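**Workshop course, session 7: building the two-arm cell**
Notes by Chunhua Jia, for the Thursday group at Okgate

Please read these notes before you come. Last time we finished the base and the rails, so today we speak only about the walls, the cables and the first movements. Bring your own hex keys if you have them, because the set on the shelf is missing the small sizes.

## 1. Walls and floor

The cell has three walls and an open front. We cover the walls with patterned paper on purpose. A plain white wall looks nice, but the camera software that we use (Iretti) finds it difficult to fix its position when there is nothing to look at. A strong pattern gives it many points. Ordinary wallpaper from a home store is good enough. Put it on before the arms are mounted, or you will scratch it with the elbow, as I did in my first cell at home.

The floor sheet must lie flat. Press out the air from the center to the sides. The checkerboard goes in a back corner, where the arms do not pass often, and it stays there. If somebody moves it, the calibration must be done again from the start.

## 2. Cables

Most faults in our November course were cable faults. The motors were fine.

- Leave a loop at each gripper. The wrist must turn to both ends of its range without pulling the cable.
- Power and signal wires go into the tray under the front rail. Do not tie them to the arm base.
- Move each arm by hand, with the power off, and look at the cable the whole time.
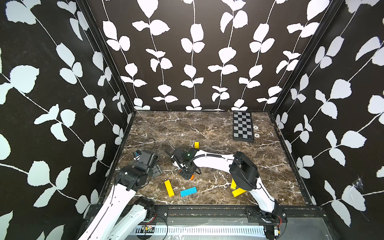 The loop should be long enough for the turn but short enough that it does not sweep the floor. I start with 24 cm and then shorten it. For the sleeve on the forearm, use the ribbed type, and fix it at two places only. If you fix it at three, it becomes stiff near the joint.

## 3. First movements

Run one arm at a time. The other arm must be parked and its power switched off. Speed is 5 percent in the settings file, and please do not change this today.

```
arm: left
speed_percent: 5
park_other: true
```

When both arms have passed alone, we put wooden blocks on the floor and try to pick them. Lay some flat and stand some on end, since the standing ones are harder: the finger touches the top and the block falls. Use different angles also. If all blocks are parallel to the wall, the test tells us very little.

Write the result of each try in the table on the shared drive. With one evening of work, a pair of students can do around 51 tries. Failed tries are written too.

## 4. Homework

1. Draw the wiring of your own arm, from the board to the gripper.
2. Read the Konness manual, the chapter about joint limits.
3. Decide where you would put the emergency switch. The Malinowski pair already has a proposal, and we will discuss it first.

Next session: both arms moving together.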